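Home Projects Workshop Hours Small Grants Contact

Filer Fund Small Grants
Progress report: two-handed folding tools, second period
Submitted by Olumide Aliyu for the Dirkau shared workshop

Dear Mathias,

Thank you for your patience while I got this together. I had meant to send it at the start of June, and then the second tool came back from its first long run with a stiff joint and I wanted to be able to tell you it was fixed before I wrote. It is fixed, and I'm very happy to say that both grippers are now in regular use, so please read the rest of this with a cup of coffee and no worry at all.

You'll remember from the first report that the plan was a matched pair of hand-held grippers that a person can use to fold laundry, one in each hand, while the tools record how they move and what they see. Those recordings are what we'll use to teach the arm on the bench at Dirkau. We call the pair Gremer, after the street where the workshop used to be, and the name has stuck even on the invoices.

What got built

The first tool was nearly done when I last wrote. The second took longer than it should have, mostly my doing, as I had drilled one set of linkage holes a hair too wide and the fingers wobbled when they closed. I remade those parts and the wobble went away. Both tools now open and close smoothly, and the trigger no longer pinches the side of your finger (I had complaints about that, and they were fair ones!).

We also changed the cable. The old one was thick and springy and kept tugging at the wrist. The new one is thinner, and I've given it a proper strain relief where it enters the body. It still gets in the way now and then when you reach across yourself, and I'd like to try a clip at the elbow before the next period.

The stiff joint turned out to be lint. Towels shed far more than I'd imagined, and it packs itself in around the pivots. I now brush the joints out after every session and put a drop of dry lubricant on each one.

Recording so far

We have 881 recordings that I'm willing to call good. I threw away plenty more from the early weeks, when the clocks on the two tools drifted apart and the left hand seemed to be living slightly in the past. Afolabi, the little logging program I wrote over the winter, now sets both clocks at the start of each run, and I haven't lost a session to drift since.

Most of the early work was done on the big table at Dirkau under the strip lights, with plain towels and napkins. It was tidy and easy to repeat, and I think it made us a bit too pleased with ourselves. Clothes in a home are another matter. So for this period I moved a good part of the recording to the bedroom, with ordinary clothes, ordinary bedding and whatever the sun is doing that morning.
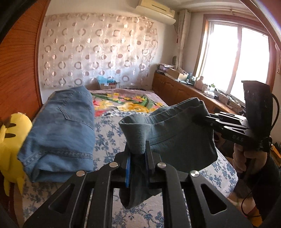

Dark clothing is still our hardest case. With a bright window behind it, the cloth goes nearly black on the video and the hems are difficult to find, even for me when I'm going through the footage in the evening. I've tried fixing the exposure by hand, which helps with the fabric and washes out everything else. My feeling now is that we should keep recording in all sorts of light and let the training deal with it, but I'd be glad to hear your view.

Thick denim is the other one. The jaws will take hold of a single layer well enough, but a folded waistband wants to spring out again, and I may need a softer pad.

Money

We have spent $3,733 to date. Most of it went on the two cameras, the motors for the bench arm and the remade linkage parts. The workshop kindly let me have the printing time at the members' rate.

What comes next

I have 4 jobs on the list for the coming period: the softer pads, the elbow clip, a lint cover for the pivots, and a first attempt at having the bench arm fold a hand towel from our recordings. The last one will be slow and probably a little comical, and you are very welcome to come and watch. Mornings are best, any time after nine.

With warm thanks to you and everyone at the fund,

Olumide Aliyu

Contact the grants office | Copyright Filer Fund | Back to top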